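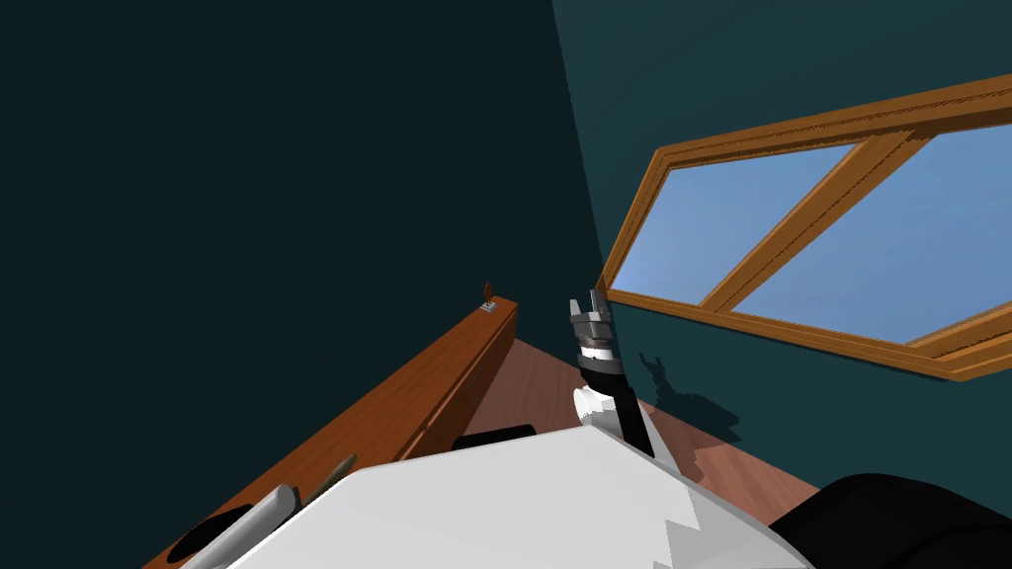 The practice room at Voditz, as the person steering sees it. The gripper is empty, the figurine is at the far end of the counter. Render: Voditz

My left hand is fine. I want that on the record, as it's my right hand that let everybody down.

I'm sitting in an office chair with the armrests taken off, holding a controller in each fist, and somewhere in front of my nose a robot arm is doing whatever I do, a tiny beat later. I scratch my ear. The arm scratches the air next to where its ear would be. I laugh, and my laughing makes both grippers wobble, and behind me Friederike Thiele says, very kindly, that we'll throw that one away.

"That one" was my third attempt at what Voditz calls the counter task. You start with your hands up, you reach over to the far end of a long wooden counter, you pick up a little brown figure standing on a square gray base, and you set it down at the near end without knocking it over. A five-year-old could do it. I have a five-year-old, and I'm now pretty sure she'd do it better than me, in the simulator or out of it.

The room doesn't exist, of course. It's a rendered one, with teal walls and a reddish wood floor and a window set up high with nothing but blue in it, and I got weirdly fond of it over two days. There's something restful about a room with one window and one job. The robot you're wearing, so to speak, has a big white body that fills up the bottom of your view, so you're always peering over yourself like somebody carrying too much laundry.

Thiele runs the teaching side at Voditz, a small outfit on the second floor of a former shoe warehouse in Wustport. She used to teach piano. She told me this when I complained about my wrist, and after that I couldn't stop noticing it. She stands slightly behind you and to the right. She doesn't touch you. She says things like "again, from the lift" and "you're rushing the end because you're happy it's nearly over," which was exactly what I was doing!

The idea behind all this is simple enough to explain at a dinner party (I've tried it, twice). Instead of writing out a program that says move this joint so far, then that joint so far, you have a person do the job through the robot, over and over, and everything gets saved: where the arms were, what the robot's camera saw, when the fingers closed. Each complete go is called a demonstration, or a demo if you're in a hurry. Then a learning system chews on the pile and tries to work out what to do when there's no person in the chair. For the counter task they want 100 good ones. The word "good" is carrying a lot of weight in that sentence.

"People think we need perfect ones," said Timo Strobel, who writes the software that does the chewing. "I don't want perfect. If every demo goes down the exact same line, then the first time the robot drifts off the line it has no idea what to do. I want someone who drifts a bit and comes back."

I told him I could offer drifting in bulk.

"Yes," he said. "The coming back is the other half."

My trouble was depth. On a flat screen you lose the sense of how far away things are, and even with the headset on I kept closing the fingers on nothing, a good hand's width short of the little figure, with total confidence. Thiele's fix was to have me look at the shadow. The light in the practice room throws the arm's shadow onto the wall under the window, spiky gripper and all, and once you start paying attention to it you get a second opinion on what your arm is up to. I'd been looking straight past it all morning. After that I got my first keeper, and I'm not going to pretend I didn't punch the air, which ruined the start of the next one.

Bernd Grube has no such problems. Grube is sixty-four, drove a harbor crane for most of his working life, and is by some distance the best operator in the building. He comes in three mornings a week and he doesn't use the headset because it makes him sick. He just looks at the monitor, chin up, as if it's a long way down to the dock. I watched him do 11 demos in a row without a word, then stop to peel an orange. None of the 11 were thrown away.

What's his secret? He thought about it for so long that I figured he hadn't heard me.

"I wait for it to stop swinging," he said.

It doesn't swing, though. It's an arm, not a cable. I said so. He shrugged and ate a piece of orange. Later I asked Strobel, who pulled up a plot of Grube's recordings next to mine, and there it was, a small flat patch before every single grasp where the arm holds almost still. Mine had no flat patches. Mine looked like a seismograph on a bad day. And the trained system, when it learns from Grube, picks up the pause as well. Strobel showed me a run where the arm went out over the counter with no one steering and hung there for a moment, exactly the way Grube does, before going in for the grab. I found that a bit spooky and also rather lovely. Thiele calls it his accent.

Not everyone's charmed by it. Dimas Majimbun, who looks after the real robots down the hall, would like the accent gone. His customers pay for picks per hour, and a pause is a pause. One of them is Pallulier, which packs bath products and wants arms that can fill gift boxes by the time the next rush is over. "It's a very respectful robot," he said. "It could be a little less respectful." He's been trying trimmed versions of the recordings, with the still patches cut short, and so far the results have been mixed. Cut them a little and nothing changes. Cut them a lot and you get, well, me.

There's also the question of what happens when you leave the rendered room. Demos made in simulation are cheap. If you drop the figure, you press a button and it's back on the counter. Down the hall, if you drop a jar of bath salts, you're sweeping. So Voditz gathers a heap of practice-room demos first, 700 of them at last tally across all the tasks, and then adds a much smaller helping from the real arms. How small that helping can get is the thing they argue about over lunch. Majimbun says you can't skimp. Strobel says you can skimp more than Majimbun thinks. I had the lentil soup and stayed out of it.

The real arm, when they finally let me near it, was a different animal. You can teach that one by hand, with no controllers at all: you press a button on the wrist, the joints go slack, and you just take hold and walk it through the motion. It felt like leading a tall, polite relative across a dance floor. I liked it much more. I was also worse at it, as I kept getting my own sleeve in front of the camera, and a robot that learns from my demos might decide that a green cardigan is an important part of packing a box.

Majimbun made me roll up my sleeves. We did it again, from the lift.

By the end of the second day I had 3 keepers in the folder, filed under my initials, in among Grube's great long column. I asked Thiele if they'd really be used or if she was being nice to the visitor. She said they'd go in with all the others at the next training run, in January, and that one of them was pretty good. She wouldn't tell me which. Then she took the chair herself, shook out her hands like someone about to start a recital, and reset the room.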